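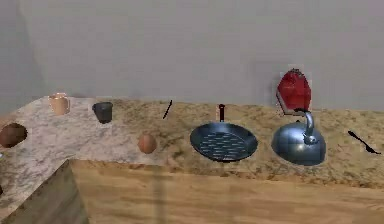
Help Desk > House and Home > Kitchens > Countertops

Dull patch on granite next to the sink

Posted in August by Geditness

We bought a house in Noltcombe with granite counters, a speckled tan color. There is a dull patch to the right of the sink, a little bigger than a dinner plate. It feels slightly rough when I run my hand over it. The rest of the counter is smooth and shiny.

I have tried dish soap, then a paste of baking soda left on for 30 minutes. Neither did anything. The seller left a bottle of sealer under the sink with no date on it. Should I put that on, or do I need someone to come and polish it? I got one quote by phone and it was higher than I expected for such a small area.

Omitz

Could be soap film. We have hard water and mine did the same thing. I used a razor blade held flat and it came right off. Don't use vinegar.

Emmanuel Magesa

Don't seal it yet. If there is anything on the surface you will lock it in, and sealer doesn't bring back shine anyway. It soaks into the stone and slows down stains.

First find out whether you have buildup or worn polish. Wet the area and scrape a spot the size of a coin with a new single-edge blade, nearly flat, very light pressure. If white powder comes up and the stone under it is shiny, it is mineral deposit and you can do the rest the same way. Wipe often so you aren't dragging grit around.

If nothing comes up, the polish is probably gone. I fixed one like that with wet diamond pads by hand, going up through the grits and finishing at 2000 and then a buff pad. It took me most of an afternoon and it is close but not a perfect match - you can see it from one angle when the window light is low. If that would bother you, pay for the polishing.

For the sealer, leave a few drops of water on clean, dry stone. If the stone turns dark under them, it needs sealing. Throw out the old bottle and buy a new one.

Mutiso

Same problem here, following.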